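Training notebook, Friday, written up after the evening class 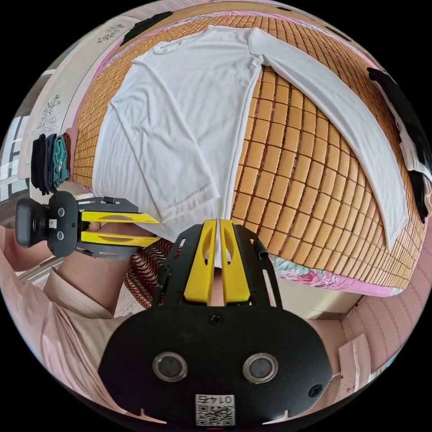
Two hours of standing and pushing tonight and my calves know all about it. Delia wanted us on the single-leg work again, weight sinking through the back heel before the front foot goes anywhere, and I kept cheating by leaning (Oksana spotted it straight away, of course!). Once I let the hips drop first, Gervasio couldn't shift me, or at least he had to work for it.

Then partner drills, palm to forearm. I still grab when I get nervous. Santino says to think of the elbow as hanging off the shoulder blade, which did more for me than a month of "relax" ever has.

Still to sort out: why my left side lags on the turn. Delia thinks it's the ankle, I think it's the neck. Ask Estela, she had the same trouble before the Retamal weekend in September.

Mats for that are 3,000 to hire or 4,000 with delivery, so we need a van. Gervasio is ringing his cousin.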